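How to look after a stone or wooden kitchen worktop

By Liliana Rizzi

Most worktops are spoiled slowly, by small spills and the wrong cleaner. A few minutes a day will prevent nearly all of it. The steps below cover daily cleaning, stains and sealing. If you rent, check with your landlord before you seal or sand anything.

What you need

Two soft cloths, one for washing and one for drying
Washing-up liquid
Bicarbonate of soda
Cling film and masking tape
A sealer suited to your surface (stone sealer for marble, food-safe oil for wood)
Fine sandpaper, for wood only

Step 1: Find out what you have

Marble, granite, wood and laminate can look much alike once they are fitted, and they need different care. Look at an edge or at the cut-out round the sink. Laminate shows a thin top layer over a board. Solid wood has grain that carries on over the edge. Real stone feels cold and is heavy to lift at a loose end.

To tell marble from granite, put one drop of lemon juice somewhere out of sight, such as behind the kettle, and wipe it off after a minute. Marble will usually have a dull spot. Granite will usually look the same as before.

Step 2: Wipe up spills straight away

Wine, vinegar, fruit juice and tomato are the worst for marble. They leave a pale, rough mark called an etch, and no amount of scrubbing will bring the shine back. Blot the spill with a dry cloth first. Wiping spreads it. Then wash with warm water and a drop of washing-up liquid, rinse, and dry.

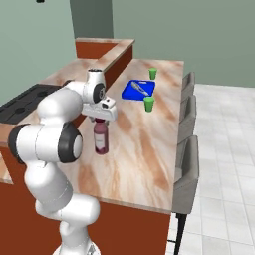
Dark red bottle over a streaked marble top.

Keep bottles of oil, vinegar and wine on a tray. A drip down the side of a bottle leaves a ring, and rings from oil are slow to come out.

Step 3: Choose the right cleaner

Read the back of the bottle before you buy. Do not use anything on marble that lists citric acid, vinegar or limescale remover. Do not use bleach on oiled wood, as it strips the oil and lightens the grain. Cream cleaners contain a fine grit and will scratch a polished surface over time.

Plain washing-up liquid is safe on every surface covered here. If you want a spray, put a teaspoon of it in a litre of water and make up a fresh batch each week. Label the bottle and store it away from food.
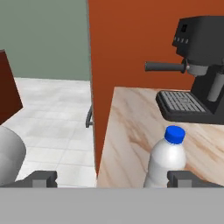
Step 4: Lift old stains

For an oil stain on stone, mix bicarbonate of soda with water to a thick paste. Spread it over the stain and a little past the edge. Cover with cling film, tape it down and leave it for 20 hours. Take off the film, let the paste dry, then brush it away and rinse. Repeat up to 3 times if the mark is fading.

For a dark ring on wood, sand lightly along the grain and re-oil the patch the same day.

Step 5: Seal the surface

Drip a little water on the worktop and wait 17 minutes. If the surface darkens under the water, it needs sealing. Let it dry overnight before you start.

Apply a thin coat with a clean cloth, working in small sections. Wipe off any excess before it goes tacky. Oil-soaked cloths can catch fire by themselves, so lay them flat outdoors to dry before you bin them.

I do mine every February.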